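Six months with the Foseck 14, and I've stopped carrying a charger 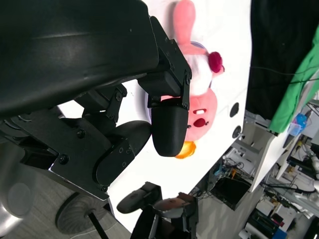
So is it worth replacing a perfectly good laptop just for better battery life?

Only if you work away from a desk more than a couple of days a week, and even then I'd wait for a sale.

I bought mine in March, with my own money, after the hinge on my old Valtonen finally gave up on a train to Munthorpe. I'd been nursing it along for ages with a bulldog clip (don't ask) and had got used to picking café tables by how near they were to a socket. The Foseck cost me £1,730 with the bigger drive, and I felt slightly sick for the rest of the afternoon.

The screen was the first thing I noticed. It goes up to 500 nits, against what I'd guess was a candle behind greaseproof paper on the old one, and I can now sit by the window at my sister's without squinting. It's matt too, which I'd forgotten was even an option! Colours look a bit cold out of the box, so go into the display settings and nudge the warmth up a notch or two.

The keyboard took longer. The keys are shallow, and for the first fortnight I typed like somebody wearing mittens. My friend Vibeke Norðdahl edits a gardening newsletter and bangs out thousands of words a day on hers, and she told me to stop hitting it so hard. She was right, annoyingly. I still miss a proper Delete key though – it's been shoved up into the corner next to the power button, and I have put the thing to sleep in the middle of a sentence more often than I'd like to admit.

Now, ports. You get three, and they're all on the left. All of them! If your monitor lives on the right of your desk, as mine does, the cable has to trail round the back and it looks a mess. There's no card slot either, so I've ended up with a little Clandov dongle that works fine and that I lose every week.

Battery, then. I write, I have far too many tabs open, I do a video call most mornings, and I'm normally plugging in after supper. I left it unplugged one day to see how far it would go, starting at 7am, and it gave me 480 minutes of solid use before the first warning came up. Video calls are what eat it. Rhonda Beaudoin, who has the same model and spends half her life in meetings, gets nowhere near that and has gone back to taking the charger to work.

The fan is the bit I'd grumble about most. It's silent until it isn't, and then it makes a thin whine that my cat can't stand. A software update in the summer helped a bit. Turning on the quiet mode helped more, and I can't say I've noticed any loss of speed for the sort of work I do. If you edit video you may well feel differently.

Would I buy it again? I think so, but I'd get the smaller drive and keep the difference. Mine is still mostly empty, and everything I care about gets copied to the old box under the stairs anyway. The Valtonen is under there too, bulldog clip and all, until I get round to wiping it.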